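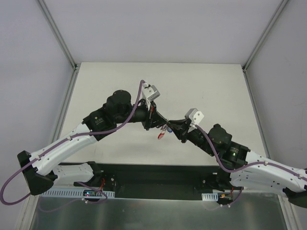
fengying_xue wrote:
I still don't believe a brush needs cleaning after every use. Mine gets done when I can't see the bristles any more and the benches come up fine.

Nattawut S. wrote:
Then your benches are cleaner than mine. I left dried filler in one over the summer and it put scratches right across a white top. Had to live with them.

fengying_xue wrote:
Was that the brush, or the grit already on the table? People always blame the brush.

Wichai R. wrote:
Bit of both, I'd say. What I don't buy is the Prisex one at 400 baht. The shop says the bristles will last 500 cleans. Who sat there and checked? I paid 38 for a plain one at the market in August and it's still going.

Nattawut S. wrote:
38 baht for metal bristles? On a white table top? Good luck.

Wichai R. wrote:
I don't use it on the top, I use it on the clamps and the vice. For the top it's a damp cloth and patience.

thanakorn_p wrote:
Posted 2018-09-22
Can we talk about handles instead? I like a proper gap between the grip and the body so my knuckles stay clear. The flat ones with no gap are miserable after ten minutes.

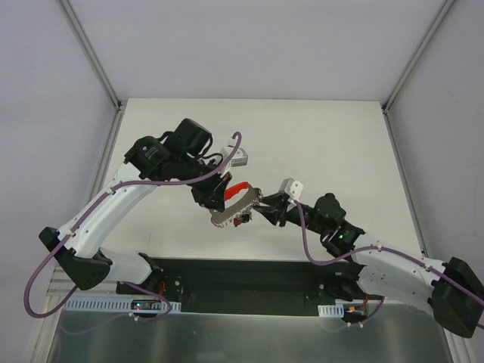 Red-handled brush-like tool, held over the white top

fengying_xue wrote:
Fine, but a gap fills up with muck as well. One more place to clean.

thanakorn_p wrote:
You just said you never clean yours!

fengying_xue wrote:
I said I don't do it every time. Read it again.

Uthai P. wrote:
I've had 4 brushes with that sort of grip and two went loose where it joins the body. The Rendmont was the worst. I wouldn't pay extra for it.

Wichai R. wrote:
Loose after how long?

Uthai P. wrote:
Less than a year for the Rendmont. I can't remember the other one, it was in the shed and I'd stopped using it much.

Nattawut S. wrote:
So that's one bad brush and one you left in a shed. Not much to go on. I'll stick with mine.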